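Home | Reviews | Floor Care | Kitchen | Workshop | About

Kasten canister vacuum: a year of use in a house with two dogs

By Pauline Haworth 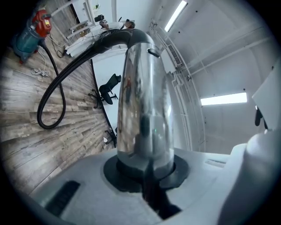 A canister vacuum in teal-green and red, with its corrugated hose.

I bought the Kasten last October to replace an upright that had lost most of its pull. We have hard floors downstairs, carpet on the stairs and two shedding dogs, so it gets used nearly every day.

Suction is the best thing about it. On bare floors it picks up grit and hair in one pass. Carpet takes longer. The floor head drags on deep pile, and I end up opening the air vent on the handle to get it moving.

Emptying is simple. Two clips release the top and the drum lifts out. I do it over the outside bin, as fine dust comes up if you tip it fast. The filter wants a wash every 14 days in a house like ours. The manual says monthly, but by then the power has dropped.

The cord is 31 feet, long enough to do the whole ground floor from the hall outlet. It doesn't rewind. You wrap it by hand around two hooks, and one of mine has already cracked. Kasten sent a new hook in 7 days and didn't charge for it.

Noise is average. The dogs leave the room, but they did that with the old one too.

The tools are a mixed bag. The crevice tool is good and long. The upholstery brush is too stiff for our couch and I went back to the one from my old Stilline, which fits well enough with a turn of tape – not pretty, but it holds. There is nowhere on the body to store any of them.

It is heavy on stairs. My neighbor Roland Treloar has the smaller Clenwood and carries his up with one hand. I tried it and it was much easier to lift, though the drum fills fast.

I would buy the Kasten again for a house that is mostly hard floor. For carpet all through, I'd look at something with a powered head.

14 comments | 31 shares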